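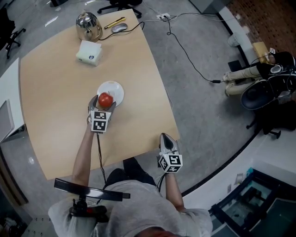

Apple and plate, side table, kettle at the back.

Home | Notebook | Rooms | Stock list | Search

Notebook – side table, May, early afternoon

Snack corner again. Moved the lot onto the light wood table with the rounded corners, the old Ukar trolley was too narrow and things kept going over the side. Table is 80 deep, fine for reaching the back row without leaning.

Fruit goes on the small white plate, one piece at a time. Apple sits well on it. Plate is small though so anything rounder than an apple wants watching. Tried it on the bare top first – rolls if the table gets knocked.

Kettle stays at the back. Steel one, lid on. Tissue box near it, within reach for spills.

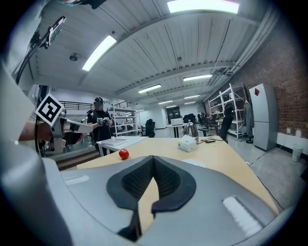
Tomatoes – the Furach ones are smaller and much shinier than last lot, skins feel thin. Keep them off the plate until the apple is finished with, otherwise the two get muddled in the notes. Put back in the bowl by 3 pls, they go soft on the windowsill.

Kettle to be filled to the 70 mark and no higher, it spits. Descaler is in the Bermúdez cupboard, second shelf, behind the filters. Last sachet so someone needs to order more.

Floor: power strip is down on the floor past the table, leads all running to it. Mind your feet going round. Want a longer lead clipped to the table leg, asked stores, no anwser yet.

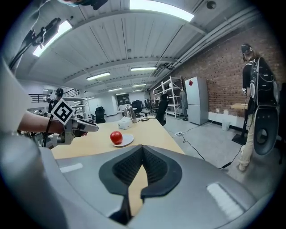
Also need a second plate, same size. The Zidel ones in room 205 are too deep, apple sinks in and you can't get hold of it low down. Flat ones only.

Wipe top with damp cloth, not the spray, it left a bloom on the wood last time and took ages to buff out.

To do – order descaler, chase stores re lead, find flat plates, bin the brusied apples.

Recent entries
- Trolley wheels, again
- Cloths and sprays, what to use where
- Room 205 cupboard list
- Fruit order for May

Contact the notebook desk | Back to top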